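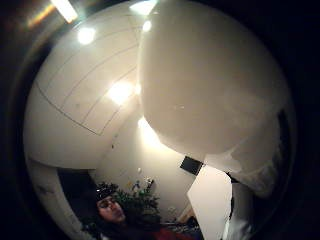 Section 4. Setting up and looking after the meeting table

This section covers the Eklund sectional table and the chairs supplied with it. Read it through before you unpack anything. The sales sheet says the table goes together in 15 minutes. Allow 60, and more if the room is narrow.

4.1 Joining the sections

1. Put every section in place before you tighten anything. Start at the far end of the room and work back toward the door.
2. Slide the sections together until the edges meet. Check the seam with a fingertip, not by eye. A glossy white top hides a small step very well under ceiling lights.
3. Tighten the underside clamps by hand, then give each one a quarter turn with the key.
4. Check the seams again after 3 days. Floors that are sold as level often aren't.

Note: The seams will stay visible. The brochure calls the top "seamless" and we have asked Flullport to drop the word.

4.2 Chairs

1. Leave enough space behind each chair for a person to walk past. In a narrow room, test this with someone sitting down.
2. Turn chairs in by the backrest. Pulling on the seat edge loosens the cover.

4.3 Cables and screens

1. Set the power strip near one side edge of the table and keep spare cable coiled beside it.
2. Run any cable that has to cross the top in a loose curve. Tape is often suggested for this. It leaves a line on a gloss finish, so try it on the underside first if you must.
3. Unplug tablets and other equipment before wiping near them.

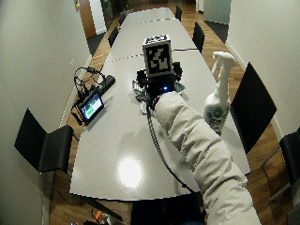 Figure 4-1. Table in use, with chairs, cables and spray bottle.

4.4 Cleaning

1. Spray the cloth, never the tabletop. Liquid that gets into a seam is hard to get out.
2. Wipe along the length of the table and dry with a second cloth.
3. Look across the surface from a low angle. Light reflections show up streaks that you will miss from above.

Caution: Don't use polish. Citico and Brollidetti both sell one described as safe for all surfaces – we would want to see that tested on this one before believing it.

Stain guard is offered as an extra at 165 per table. We have yet to see what it does that a damp cloth doesn't.

Section revised 18 October 2024, Yaowalak Phuthong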